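Hulleck lounge chair by Stoltthorpe, in pink

Reviewed by Zlata Nazarenko

We bought the Hulleck in May for the sitting corner of our studio. It cost $1,693 before delivery, more than I have ever spent on a single chair. The studio already had mesh office chairs, and they are fine for working at a screen. They are less good when you want to sit back with a heavy hardcover for an hour, and I do that most afternoons for my job.

Delivery took 30 days. The chair came in one carton and two people carried it in. My colleague Stepan Hrytsenko and I had it unpacked before lunch. The plastic wrap had flattened the padding on one side, and it took until the next morning to fill out again. The instructions say to leave it overnight, so I don't hold that against it.
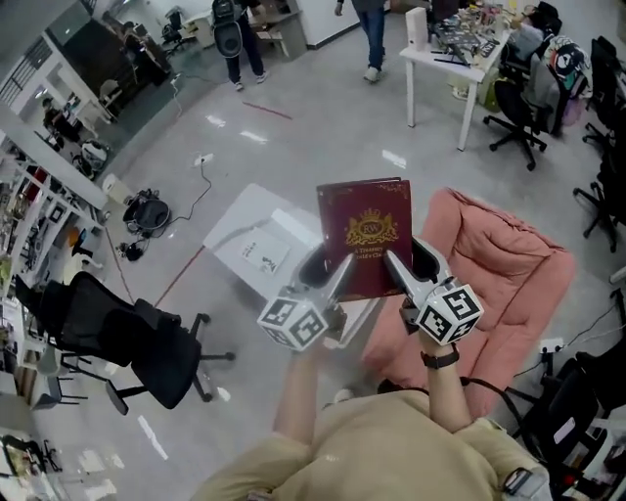 The seat is quilted in deep channels and is softer than I expected from the store listing. You sink in, and then it stops you before you hit anything hard. I'm short, and my feet reach the floor if I sit a little forward. Stepan is tall and says the back could be higher. He gets up from it slowly. Anyone with bad knees should try one in person first.

It's a large chair. Measure before you order, and leave space in front for your legs. We have a low white table next to ours, and the heights work well together. A tall side table would look odd and you'd be reaching up for your coffee.

The color is a strong pink. I like it against the pale gray floor and the white furniture, but it's the first thing people see when they come in. Stoltthorpe sells the same chair in oatmeal and dark green. I ordered swatches of all of them and would do that again, because on my laptop the pink looked close to beige.

Cleaning is the weak point. Crumbs and dust settle in the stitched channels and a cloth won't get them out. I use the narrow vacuum attachment. The cover doesn't come off, and the care sheet says to spot clean only. I got a coffee drip out with cold water and a little dish soap, and it left no ring.

The stitching has held up so far. I found two loose threads near the back on the first day, trimmed them, and nothing has come undone there.

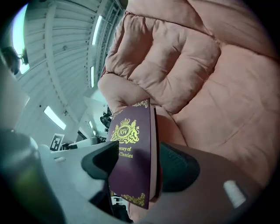
Can you read in it for a long time without a pillow?

I can, for an hour or so. After that I put a small cushion behind my lower back. The padding is even all the way up, so there's no extra support there, and a heavy book is easier on the arms if you rest it in your lap.

I'd buy it again at a lower price. At full price, I'd wait for a sale.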